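2022-11-25

I have now read the Plevden handling guide twice, all 56 pages, and I still can't say who it's for. Dutitz wants us to follow it from May. Section 9 covers passing a part between two grippers, and it gives that job a single paragraph. "Ensure a stable grasp before release." Well, sure. Stable by whose measure?

Shiny metal gets one sentence, something about avoiding glare. Try holding to that with a polished steel piece that mirrors whatever is next to it.

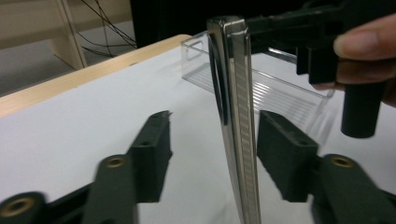
Zaller wrote back that the rule was never meant for shiny parts, and that anyone who reads it that way is asking a guide to do a supervisor's job.

Maybe so. Then print that in the guide. The old Vidal sheet was ugly, but it told you where to put the pads and when to stop and start over. The new one allows up to 5 retries per part and never defines a retry. If I open the fingers a hair and close them again, does that count? Two careful people will log it two different ways, and both logs will pass.

See-through plastic is worse. The guide files it under "other."

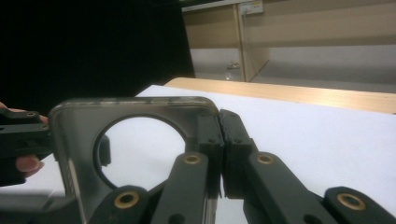 Plevden Handling Guide, Issue 5, p. 38

The page cited there says to grip flat parts "at the edge where practical." I'd like to meet the part that fails an audit on "where practical." I'll keep using the Vidal sheet until I see a reason to stop.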